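Storing and Reusing Craft Magnets, Stickers and Counting Pieces

Small learning materials wear out from poor storage more often than from use. The notes below cover the sets we keep at the Markdale playroom.

Sorting
Sort by material first, then by activity. Magnets go in one box, foam shapes in another, paper cards in a third. Mixed boxes scratch the cards.

Homemade number cards
Use 200 gsm card stock. Lighter stock curls in the laminator. Trim the card before laminating and leave a 1/8 inch border of film on every side. Round the corners with a punch or small scissors.

Let laminated cards cool flat under a book for 17 minutes before cutting. Film cut while warm tends to lift at the edge.

Salt dough counters
Mix two parts flour, one part salt and one part water. Roll to 1/4 inch. A bottle cap cuts 27 counters from a sheet the size of a dinner plate. Air dry on a rack and turn twice a day. Paint both sides, or the bare side will take up moisture and crack.

Cleaning
Wipe laminated cards with a damp cloth and a drop of dish soap. Do not soak them. Water enters at any cut in the film and the card swells. Dry-erase marks left overnight come off with rubbing alcohol on a cotton pad.

Keep magnets and dough counters out of reach of children under three.

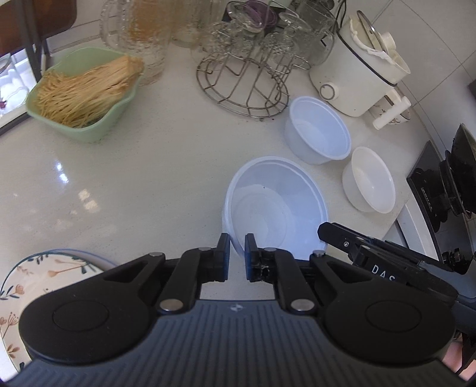 Can salt dough counters be washed?
Wipe them with a barely damp cloth and dry them at once. Water softens the dough even under paint, so two coats of clear acrylic varnish are worth applying before first use.

Labels
Write the contents on the short end of the box, where it shows on a shelf. Masking tape holds pencil well and peels off clean.

Kohei Honda
Last revised September 25, 2019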